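Last updated: 24/12/2018

The furniture works at Flaston opens its doors to visitors one Saturday in June, and this year I took the early train from Ponport to see it. The walk from the station is uphill and badly signed. Entry was free, but the guided tour had to be booked at the gate.

Our group had eight people in it. We started in the timber yard, where boards are stacked with thin strips between them so the air can get through. Oak comes in from a mill near Brultanville and stays under the roof for 90 days before it goes to the kiln. The guide let us lift one board from each end of the process. The difference in weight was easy to feel.

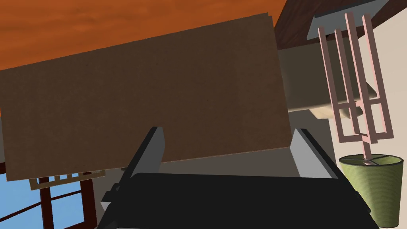 Brown panel and orange wood grain.

The cutting shop was next – ear protection was handed out at the door, and most of the talking was done by pointing. After that came the finishing room. The works uses an oil made by Unnithan on its tabletops, three coats with a light sanding between each one. I had expected a strong smell, but the fans take care of most of it. Last year the works sold over 2500 tables, nearly all of them to schools and small restaurants.

Lunch was soup and bread in the canteen. It was fine, and cheap. The line was long, so go before noon if you can. 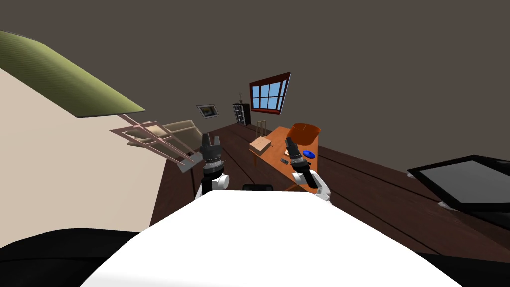 Can you buy anything on the day?
Seconds are sold from the shed by the back gate, cash only. Stools started at 49 dollars, and most had small marks on the underside.

I looked at a side table but had no way to carry it on the train. Delivery to Ponport can be arranged on weekdays through the office, which was closed for the open day. The second tour was full when I left, and there were still people waiting at the gate. Parking is in the field across the road – it gets muddy near the entrance, so wear old shoes.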